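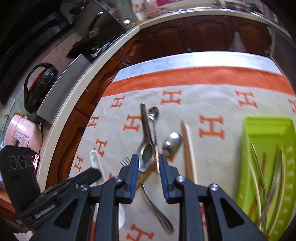
A long stainless steel spoon on a table with an orange-patterned cloth.

Caring for Kitchen Utensils and Table Linens
Puvcombe Household Advice Service
Reviewed May 11, 2026

The Puvcombe Household Advice Service publishes this page for residents who are setting up a kitchen, sharing one, or putting an old one back in order. It covers everyday metal utensils and the cloths used under and around them. Leaflet 3756, available at the Pearce Street counter, contains the same advice in large print.

Washing stainless steel

Stainless steel resists rust but can still be marked by salt, bleach and long soaking. Rinse spoons and ladles soon after use, particularly after contact with vinegar, tomato or salted water. Wash in hot water with ordinary dish soap and a soft cloth. Steel wool leaves fine scratches that hold food and should be avoided.

Dry each piece by hand. Water left to dry on the surface leaves pale spots, which can be removed with a cloth dampened with white vinegar and then rinsed. Rainbow-colored marks caused by heat respond to the same treatment.

For burnt-on food, mix 2 tablespoons of baking soda with enough water to form a paste. Leave it in place for 15 minutes, rub along the length of the utensil and rinse well. Do not use this method on silver plate or aluminum.

Sorting a utensil drawer

Residents often ask how many utensils a household needs. The Service does not recommend a number. Mr. Cauã Queiroz, who leads the Idow home skills course, asks participants to empty the whole drawer onto a cloth before deciding anything. Duplicates and damaged items are then easy to find, and the cloth protects the tabletop from scratches.

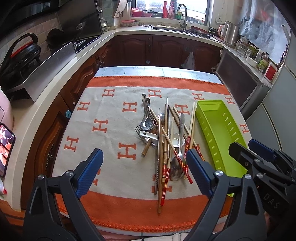
Wooden and plastic handles

Wooden handles should not be soaked or put through a dishwasher. Wipe them clean, dry them upright and apply food-grade mineral oil when the wood looks dull. A handle that has split down to the rivet should be replaced.

Plastic handles that have melted or become sticky cannot be restored - discard the utensil.

Printed and woven tablecloths

Read the care label first. If there is no label, test a hidden corner by pressing it with a damp white cloth. If color transfers, wash the item alone in cold water. Strong colors such as orange and red should be kept apart from pale linens for the first few washes in any case.

Treat grease spots with dish soap before washing. Fringed edges are best protected by a mesh laundry bag. Iron cotton on the reverse side while it is still slightly damp, and keep the iron clear of the fringe.

Further help

Questions may be sent in writing to Mr. Myroslav Demchenko at the Zerner Building, Puvcombe. The Service is unable to identify stains from photographs or to accept items for cleaning.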